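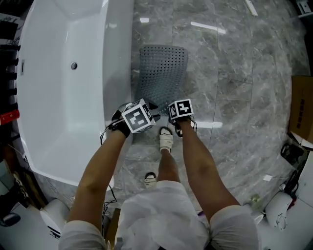

Katalin Bíró
@katalinbiro · Monday, February 27, 2023

1/ I bought my first horse trailer in January, used, from Csaba Deák at the Lulov yard. A few people at the barn have asked how the loading practice is going, so I'll put it all in one thread.

2/ The horse is Khoo, a bay gelding, 11 years old. He had been hauled before but only in a big stock trailer with other horses. Mine is a two-horse straight load and he did not like the look of it.

3/ First week we didn't load at all. I parked on level ground, hitched to the truck, opened every door and window, and led him past it. Then up to the ramp and away again. Ten minutes, done.

4/ Hitch it before you practice. An unhitched trailer can tip when a horse steps on the back. Csaba told me this twice and he was right to.

5/ Second week he put his front feet on the ramp. I let him stand there, then asked him to back off before he decided to do it himself. Backing is half the job. A horse that can't back down calmly will come out fast, and you don't want to be behind that.

6/ I took the center divider over to one side to give him more room. That helped more than hay did. He isn't a very greedy horse.

7/ Butt bar goes up before you tie the head. When unloading, untie the head before you drop the bar. I have this written on tape inside the door.

8/ First time all the way in was a Thursday evening with Fatos Perić on the bar. Khoo stood for 4 minutes, pawed once, and backed out straight. We didn't try for a second one.

9/ Since then we've done short drives. Once around the block, then out to the Brallevport road and back. I brake early and take the turns slower than I think I need to. He comes off a bit sweaty behind the ears but he eats right away.

10/ Shipping boots: he hates them. I've gone back to plain bell boots for now and will try the tall ones in the stall first.

11/ Next is a lesson at Imre Fülöp's place, our first real trip. Floor boards and tires get checked again on Saturday. I'll add to this thread when we're home.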